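Search this site
Go

In Praise of the Zipper

The Vodley robotics club spent all of February on one canvas bag. I judge regional student competitions, I have sat through more robot soccer than any adult should, and I'd like to argue that the bag is the better education.

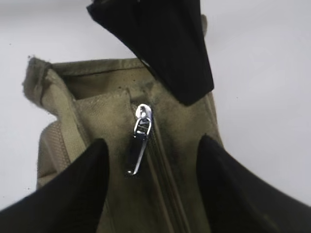
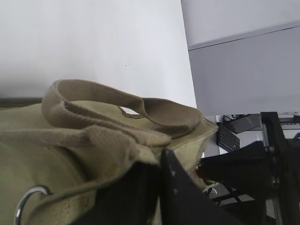
Two views from the gripper at the Vodley club, both with the canvas bag.

Most school robotics is built around an arena. There's a mat with lines on it, a set of foam blocks in cheerful colors, and a rule book that this year runs to 221 pages, 27 of which concern what counts as touching a block. The students learn a great deal. A fair share of it is how to read a rule book.

A bag has no rule book. It slumps. Its handle flops wherever it likes, its corners fray, and the pull on its zipper is a sliver of metal that hangs at a new angle each time somebody bumps the table. A foam block is in the same place on Monday that it was on Friday, which is a courtesy the real world has never extended to me or my luggage.

The Vodley students entered the Lullenis Challenge, a small contest for clubs that can't afford the big ones. The task fits on an index card: open the bag, put something in it, close the bag, lift it by the handle. You get 1000 points for doing the lot and a generous scattering of partial credit, which everybody ends up living on. When I visited, the team had 2 students at the keyboard and the rest of them crouched at table height, arguing about cloth. One of them told me she had never thought about how she opens her own backpack and now couldn't stop. I thought that was worth the bus fare.

The objection I hear from parents is that it looks bad. They're right. Soccer robots zip around and somebody scores. A gripper inching toward a zipper pull has all the drama of a parking maneuver, and the people in the bleachers start checking their phones by the second try. The Honorato Cup dropped its soft-goods event for this reason, and replaced it with something involving ramps.

I'd still take the bag. Colleges and employers keep asking for students who can handle a messy problem, and then we hand the kids the tidiest one we can print on vinyl. If a club has money for one new thing next fall, I'd skip the fancier mat – and go look in the hall closet for something with a zipper and a few stains.

Recent Columns
Ramps Are Not a Personality
What the Illden Workshop Got Right About Tape
Judging Notes: Please Label Your Batteries
The Case for Smaller Trophies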